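Shared Tables and the Case for Longer Library Hours
Rehema Kombo, Fletuswood Library Association

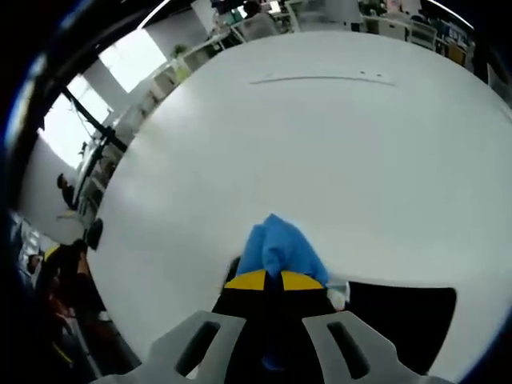 The Association has asked the town of Fletuswood to keep its reading room open until nine in the evening on four days a week. The present closing time of five serves residents who do not work during the day, and it leaves out most of those who do.

Opponents point to the cost of lighting and staff. These costs are real, and the Association does not dispute them. The town nevertheless pays to heat the building overnight, and the collection of nearly 2000 reference volumes may not be borrowed. A book that cannot leave the building should be available at an hour when working people can read it.

We ask that a trial begin in August, with attendance figures published at its close. Written comments may be sent to Edmund Jabłońska at the Association's office.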